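1/ People keep asking me if a machine can do the dishes yet. I work on this for a living, so a short thread. My answer is no, with some parts of the job getting close.

2/ At Haswood we do most of the work in simulation first. Our planner is called Skekex. It gets a kitchen, a list of things to put right, and a time limit. The sink is where it loses the most points.

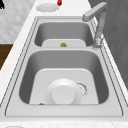

*Sink task, simulated. Bowl in the near basin, plate on the counter behind.*

3/ A bowl is harder than people think. To wash it you have to know which way it's facing, get hold of the rim, and turn it without banging the side of the basin. We ran **2,000** attempts in September. Picking up went fine. Turning it over is where most of them failed.

4/ Mirjana Ivanov on our team timed herself doing the same chore at home: 42 seconds. Skekex takes nearly 20 minutes when it finishes at all. Most of that is planning, very little is moving.

5/ Putting things away is the part I'd bet on first. Plates are a known shape and they go to a known place. Cabinets are worse, with doors to swing and shelves to reach into.

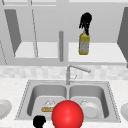 6/ Cleaning is a different problem from moving objects, and I think it's the one that will hold us up. You have to choose a tool, choose how hard to press, and decide when to stop. With the spray bottle up in the cabinet and the sponge down in the left basin, the planner has to sort out the order before it touches a plate. It gets that order wrong a lot.

7/ Ingeborg Eberhard asked if a shop floor is easier. Yes. Same bin, same part, same light every shift. Wiping down a bench is still hard, for the same reason a plate is.

8/ Next round has 6 new kitchens. I'll post the numbers, good or bad.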